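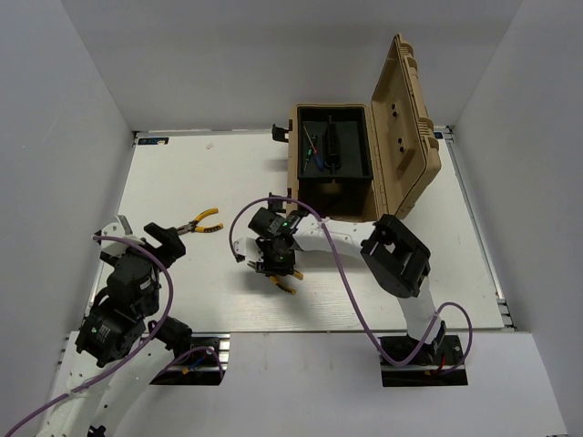
A place for the pliers: an afternoon with Gerardo Manalastas

Gerardo Manalastas has been sorting out other people's tools for long enough that he no longer waits to be asked. I had barely put my coffee down before he wanted to know what was in my kitchen drawer (a hammer, I admitted, and quite a lot of string), and he shook his head at me so kindly that I promised to do better.

He is fond of a hard case with a tray, like the tan one with the black latches. "Screwdrivers go up in the tray, where your hand lands first," he told me. "I don't mind if they cross over each other. Red, blue, green, you know your own handles! People get so worried about it looking neat."

Pliers are another matter, and he warmed up considerably when we got to them. "Take them out before you do anything else. Lay them down on something pale, with a bit of space between them, and have a good look. Do they open? Do you want both? Then you can think about the deep part of the box."

He picked up the habit from his old neighbor Amado Galang, who kept everything he owned in one box and could find a fuse in the dark. Gerardo now runs a little tool-sorting morning every May, and last year 40 people came, most of them carrying something heavy in a grocery bag.

"They all say sorry for the mess," he said, laughing. "I tell them, put it on the table and open the lid all the way. We'll start with whatever's on top."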